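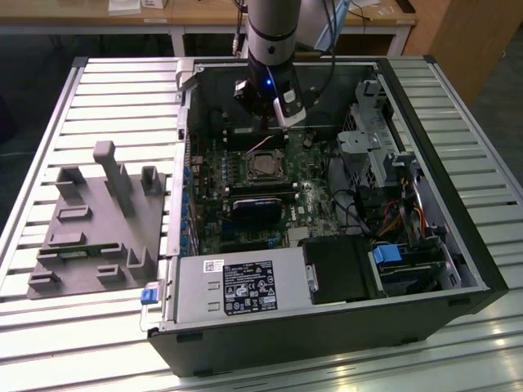 About Dadton

Dadton takes retired office computers apart and returns the usable parts to service. The company was founded in Quintela by Catriona Ogilvie and Cristóvão Torres as a repair counter, and moved into component recovery when local employers began sending whole rooms of desktops at a time. The present workshop handles towers, small servers and their power supplies. Screens, printers and laptops are passed to Todudov under a standing agreement.

What we do

Each machine is logged, its drive is wiped or destroyed as the owner has instructed, and the case is opened. Memory, processors, power supplies and cards are removed, tested and graded. Boards with a failed component go to the repair benches. Everything left over is sorted by material and sold to licensed recyclers. The minimum intake for a collection is 5 machines; the largest single contract to date covered 1000.

How the cell works

Robotic disassembly was introduced in October. An arm with a fingered gripper works over a slotted aluminum platform, where the computer is laid on its side with the panel off. Removed parts are placed in printed fixtures, which are designed and made in the workshop. The scheduling software, Uvo, reads the intake log and selects a routine for the case type. A case type with no routine is sent to a manual bench.

The cell is suited to movements that repeat: pulling memory modules, lifting out cards, releasing drives from their bays. Routines are written per chassis family, as the distance between a memory slot and the nearest sheet metal differs from one model to the next. Latches are the slowest part of any routine. A clip that a technician opens by feel has to be located, approached at the correct angle and pressed with a set force.

Cables remain manual work. So do corroded screws, broken clips and any case that has been modified by its owner.

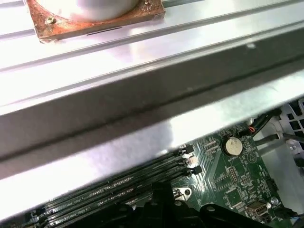 Cristóvão Torres maintains that the cell should be judged on wrists before output, and that he would have bought it for the memory slots alone. Thumb and wrist strain was the most common complaint at the manual benches, and the work that caused it was the first to be moved.

What changed for staff

No positions were removed when the cell was installed. Two technicians trained as cell operators and now write and revise routines. The job description for bench staff was rewritten: less time is assigned to extraction, more to fault finding and board repair. Pay grades were adjusted to match, and the piece rate was ended.

Operators can stop the cell at any time without giving a reason. Stops are logged against the routine, and no record is kept of who pressed the button.

Visits and collections

Collections are arranged through the intake desk. School and trade groups may visit by appointment; closed shoes are required on the workshop floor.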